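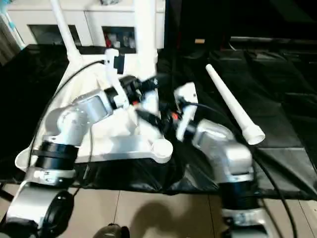
The Moltmont trade fair runs for two days each year in the old rail sheds on the east side of town, and I went on the first, 2022-05-21, mainly to look at greenhouse fittings. Admission was 5 dollars and parking was free. There were about 200 stands, most of them small, and the aisles were wide enough to get a cart through. 

Storker had the largest stand for growers. Salvador Aguiar took me through their vent openers, which work on a wax cylinder and need no power. The small model sells for 49 dollars. I asked about spare cylinders and he said they ship from Troncoso within a week -- longer in June, when everyone wants them. I bought two.

Graten was showing shade cloth and bench tops. The cloth was good, but they only sell it by the full roll, far more than I can use. Maxence Masson at the next stand told me a few small growers near him split a roll every spring, and he wrote down a phone number for me.

Lunch was the weak point. There was one counter for both sheds, and I waited through most of the noon talk on well water. I caught the last part, on iron filters, and picked up the handout.

The sheds closed at five. The bus back to the station leaves from the north gate, stand 3562 on the fair map, and the last one goes at 5:30.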